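Keeping Food Dry: Packets, Bags and Open Stock
Edisham Evening Kitchen Course, handout 2

Welcome back, everyone, and do help yourselves to tea before we begin. Last time we got as far as tins, and I promised that this week we would look at the soft things -- the packets and bags which most of us shove to the back of the cupboard and forget until March.

Let's start with marshmallows, as they teach you such a lot for so little money. A marshmallow holds just enough moisture to stay soft, and it loses that to dry air rather quickly. Take one out of the bag, set it on a clean surface and have a good look at it. 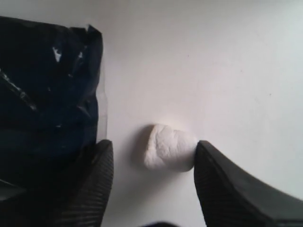
Press the side gently with a finger and let go. A fresh one springs back, while an old one feels leathery and keeps the dent. For the exercise, weigh out 200 grams, seal half in a jar and leave the other half in a bag with the top simply folded over, then compare the two next Sunday.

Coffee is the next thing, and I could happily talk about it all evening. It minds air, light, warmth and neighbouring smells, so fold the bag down firmly after each use and stand it well away from the cooker. Paper bags are lovely for carrying the shopping home, but please don't count on them for keeping anything crisp.

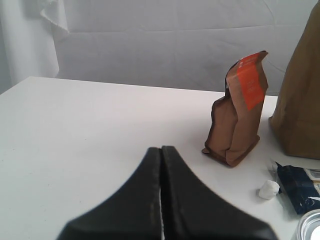
One of last term's group wrote that she had always kept her coffee in the fridge, and wondered whether she ought to stop. I would, yes, if the bag is being opened every day: damp settles on it each time it comes out into a warm kitchen.

For next week, please bring one opened packet from home and a clip or a bit of string.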